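Home | Notebook | Builds | Sound | Archive

Irkar sound notebook: footsteps, the cave reverb and the bell
Wednesday, posted by Yolanda Van Dusen

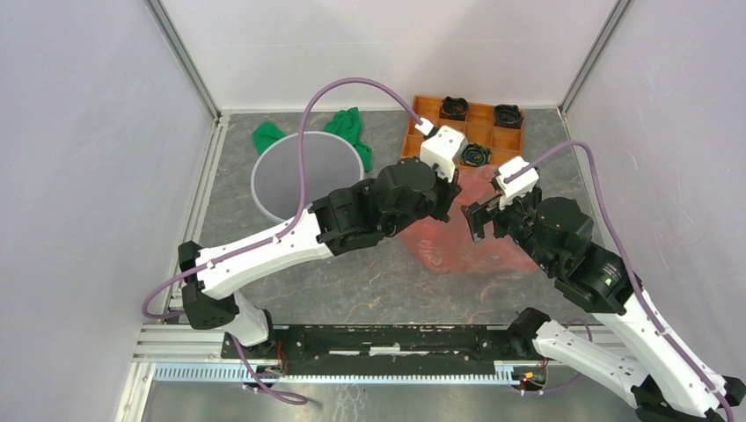
I promised I would write up the footsteps before moving on to anything else, so I'm doing that first, with a large mug of tea and the Tosdale level running in the other window. Brivon, our little audio layer, has been behaving itself since the June build, and I've finally had a proper stretch at the material switching (the thing I've been grumbling about to anyone who would sit still long enough).

The trouble was on the stairs down to the crypt. The player walks off grass, across the wooden landing and on to stone, and the game was picking the surface from wherever the middle of the character's body happened to be. So you'd get a lovely solid stone step with the foot plainly still on wood, and then on the way back up you'd get grass while standing indoors! I've moved the check to the heel of whichever foot is landing, with a short downward ray, and it's so much better. There are 43 footstep recordings in the stone set now and 17 in the wood. Wood still repeats a bit if you run in circles on the landing, which I do, a lot, and which I suspect players will as well.

I did try shuffling with a memory of the last two sounds played. That helped on stone and made hardly any difference on wood, where three of the recordings are near enough the same creak. I've taken one out for now and left it in the "maybe" folder. If anybody wants to record some more, please do it in soft shoes, the boots come out far too clicky.

On to the cave. The reverb was jumping when you crossed the doorway, a really nasty little pop, and I spent most of the morning convinced it was the effect itself. It was the volume I'd drawn round the room. Two volumes overlapped at the arch and both had the same priority, so they took turns winning from one moment to the next. Gave the inner one a higher priority, stretched the blend across the whole arch, and the pop is gone on my machine. I haven't tried it on the slower laptop yet.

The bell I'm less happy with. It's meant to be heard from the far side of the lake, quite faint, and to get you walking in the right direction without an arrow on the screen. At present it cuts out altogether at 55 metres, so you lose it just as you reach the jetty, where you need it most. I've drawn a longer, gentler curve and taken some of the top end off with distance, and from the jetty it's rather beautiful, but close up it now swamps the dialogue. Ducking it under the voices sounds silly, as though someone has thrown a blanket over the tower every time the ferryman opens his mouth.

Left to do:
- bell, try a separate near and far recording and crossfade
- check the crypt stairs with the heavy armour on
- reverb on the slower laptop
- rename the wood files, they still have my spelling mistake in them
- ask whether the ferryman could stand further from the tower

Everything except the bell is checked in. The bell is on my own branch, called vandusen-bell, so have a listen if you're curious, and headphones are best for it.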